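Phromma robotics club takes on the inside of a computer
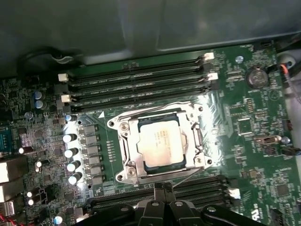
LUTURA, March - The robotics club at Phromma has found its project for the spring, and it's a great one: getting a robot arm to help take apart old desktop computers.

The members call it Vineo, and on Friday afternoons it has a workbench all to itself. The current job is the motherboard of a Dell machine, with the processor held under its metal bracket and black memory slots on both sides of the socket. There isn't much room in there for a pair of black gripper fingers, and that's exactly why the students picked it.

"It's a tiny parking garage and we're driving a bus," is how one sophomore put it.

The club has grown to 35 members this year, up from a handful, and they split the work between them. One group writes the motion code, another works on the fingers, and a third studies what the wrist camera sees - glare off shiny metal is their biggest headache. Memory modules come first on the task list, then the coin-cell battery. The processor lever is saved for last, and everybody wants a turn at it.

Parts were paid for with a $500 grant from Sitidbridge, a local repair shop that also passes along retired desktops. The club has 80 of them stacked in a storage room, so there's no shortage of practice!

Next up is the regional student showcase in Lutura, where teams get 90 seconds per attempt. Club meetings are open to all grades, and new members don't need any experience with code or tools.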